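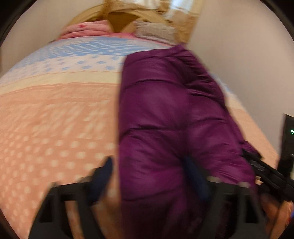
Folding and storing padded jackets: your questions

Most of what gets written about puffer jackets is written by people selling bags, boxes or special detergent. These answers come from the Gimdale clothing exchange, where we take in padded coats all year and have to put them somewhere. Questions go to Siiri Koppel, who sorts the coats and has doubts about nearly everything.

Do I need to fold a puffer jacket at all?

No. If you have a wide hanger and a bit of rail, hang it up and stop reading. Folding is for people who are short of rail, or who are packing. We fold because we have one rail and far too many coats.

Is there a correct way to fold one?

There are a dozen videos that say so, and they disagree with each other. We lay the jacket on a bed, do up the zip or poppers if it has them, bring the sleeves in along the body and fold it lengthwise. Then we turn it up from the hem in two or three goes. It will look lumpy. Padded fabric always looks lumpy, and I have yet to see one stay as flat as it does in the videos.

Why a bed and not a table?

Size, mainly. A long coat hangs off most tables and slides to the floor while you are busy with the other sleeve. Shiny fabric is the worst for this. A blanket underneath gives it something to grip, though a very smooth bedspread is no better than the table.

What about rolling?

Aušra Adomaitis rolls hers and swears by it. I tried it on a batch last August and half of them had undone themselves by Sunday. If you roll, you need something to hold it – a wide ribbon or an old stocking will do. Elastic bands leave a mark. 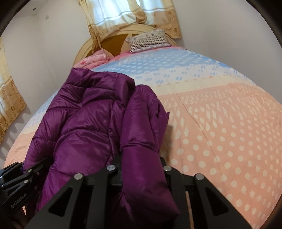 The sleeves keep springing out. What am I doing wrong?

Probably nothing. There is air in them, and it has to go somewhere. Start at the shoulder and press towards the cuff with the flat of your hand, slowly. If you start at the cuff you push the air back into the body and end up with a cushion. Thick sleeves are easier laid straight down beside the body than crossed over it, whatever the label on the storage bag tells you.

Are vacuum bags safe?

The makers say yes. I would say for a fortnight's trip, fine, and for a whole summer, I'm not convinced. We had a coat handed in that had spent two years in one and it never got its shape back. One coat proves very little, I admit, but I haven't volunteered mine for the second test.

Does squashing ruin the seams?

I doubt it. The small puckers along the stitching are usually there from the day you buy it. What does damage is a hard crease in the same place every year, so fold it a little differently each time.

Should I wash it before putting it away?

Yes, if the care label allows, and dry it for longer than you think it needs. Squeeze the padding at the hem and under the arms. If you feel a clump, it isn't ready. Povilas Pētersons puts tennis balls in the dryer with his. It seems to help, and it makes a dreadful racket.

Do lavender bags keep moths off?

They make the cupboard smell of lavender. Moths are after wool and similar fibres, so a polyester shell is not high on their list. Check the knitted cuffs if there are any.

How do I get the creases out in October?

Hang it in the bathroom while someone has a shower, then give it a good shake. Leave it overnight. Keep the iron well away from it.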